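Brusden Gas Utility Begins Replacing Household Meters With Ultrasonic Models

November 13, 2020

The gas utility serving Brusden has started replacing diaphragm meters in private homes with ultrasonic units made by Gritell. The first stage covers 2,145 households on the north side of town and is due to finish in March.

Ultrasonic meters have no moving parts in the measuring section. They work out the flow of gas from the time a sound pulse takes to travel with and against the stream. The utility expects steadier readings at low flow, such as when only a pilot light is burning.

Each new meter also has a built-in shutoff valve. It closes if the flow goes past a set limit or if the pressure in the line drops suddenly. Once closed, it has to be reset at the meter by hand.

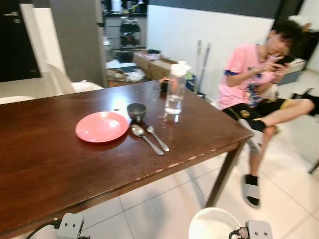 What customers need to do

Residents will get a letter 6 days before their appointment. An adult must be at home, and the space in front of the meter has to be clear. Gas is turned off for 50 minutes on a normal visit — longer if the fitter finds old pipe joints that need to be redone. Stoves and water heaters are checked and relit before the fitter leaves.

There is no charge for the meter or the work. The final reading from the old meter is written on a card that the customer signs and keeps. Anyone who disagrees with the reading can ask for the old unit to be tested, and removed meters will be stored for six months for that purpose.
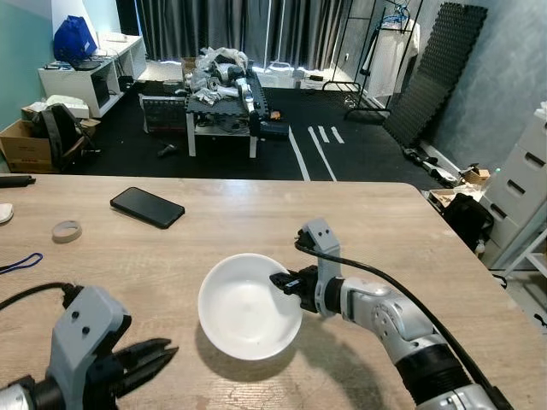

Installation is being handled by Ó Dubhghaill, a contractor that did similar work on the town's commercial meters. Readings will be sent once a day over a low-power radio link to a system supplied by Semex, so monthly visits by meter readers will stop on streets where the work is complete. Customers who prefer to send in their own readings may still do so by phone.

Dates for the south side have not been set. The utility said it will publish a street list after the first stage ends.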